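4. Founding your nation

Before you begin, read section 3 on joining a federation. Most of the trouble in the Eroson archive started with someone who didn't.

4.1 Open the Registry and choose New State. Enter the full name first, then the abbreviation. The name field holds 173 characters. Please don't treat this as a target.

4.2 Pick a form of government. You may change it once every 21 days, a limit added after Staren went through four revolutions before lunch.
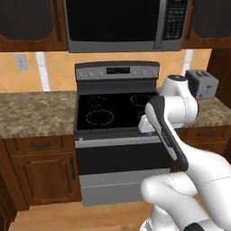
4.3 Name a head of state. If you hold the office yourself, tick Founder as well, or the Registry will list your country as vacant and your neighbors will notice.

Note: A nation needs 7 citizens to send a delegate. Second accounts are not citizens – Maritza Mosquera checks, and she is good at it.

4.4 Draw your borders on the shared map and save. Overlapping claims turn orange. Settle them by message before you press Submit.

CAUTION: Submitting an orange claim opens a formal dispute. The one between Soralov and Villanueva has now reached 17 pages and concerns a lake.
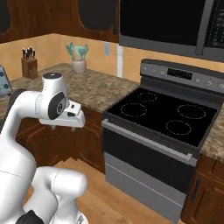
Fig. 4-2. Kitchen with electric range and microwave.

4.5 Post your constitution in the Documents tab. Short is fine. Wilson Cárdenas reads every one and will send back any that grant you the moon.

4.6 Log in at least once a month. Inactive states are moved to the Historical list, where they may be admired but not edited.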